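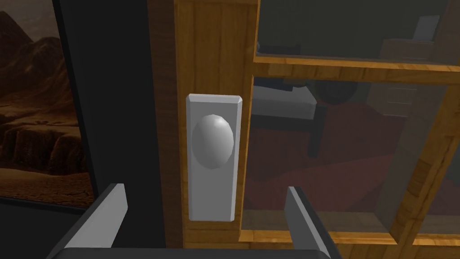 Figure 4. Wrist view in the simulator, fingers open on either side of the knob.

4. Comparing grippers on the door task

Nideck's data sheet says its two-finger gripper handles "any household knob." Treat that as a claim to be tested. The steps below let you run it against the Lakcombe gripper under the same conditions.

1. Load the house model and select the door with the oval knob.
2. Set the gripper to Nideck in the tool menu. Leave the friction value at its default. The higher setting suggested by the vendor makes almost anything look good.
3. Drive the wrist forward until the knob sits between the fingers. Do not close yet.
4. Set closing force to 25 percent and save the pose.
5. Run 20 attempts from the saved pose. Log every one, including those where the fingers slide off.
6. Switch to Lakcombe and repeat steps 3 to 5.

CAUTION: Do not reuse the first gripper's pose for the second. The finger lengths differ, and the score will mean nothing.

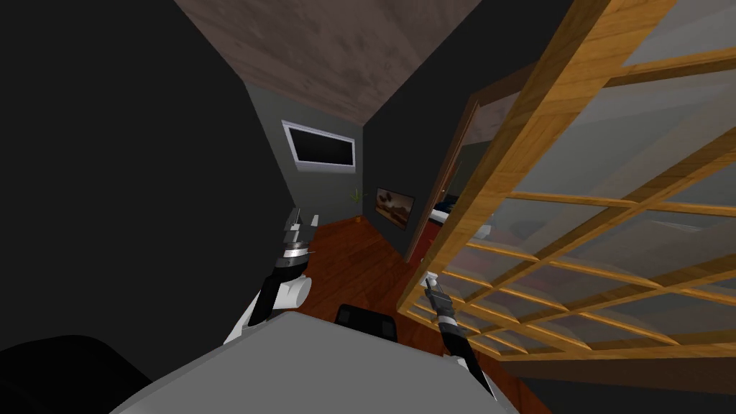 7. Change to the body camera and check both arms before each new batch. An arm that has drifted toward a wall or partition can spoil a run without raising an error.
8. If the controller reports more than 3 contact faults in a batch, throw the batch out and start again.

NOTE: The Hirnska controller smooths its force readings. Zodwa Hlongwane compared the smoothed and raw logs and found slips missing from the smoothed one. Use raw.

NOTE: A good score here says little about a real door - the simulated knob has no play and no wear. Hendrik Mkhize asks for 200 simulated attempts per gripper before anyone books bench time, and even then we would not quote the figure to a customer.

For controller settings, see section 5.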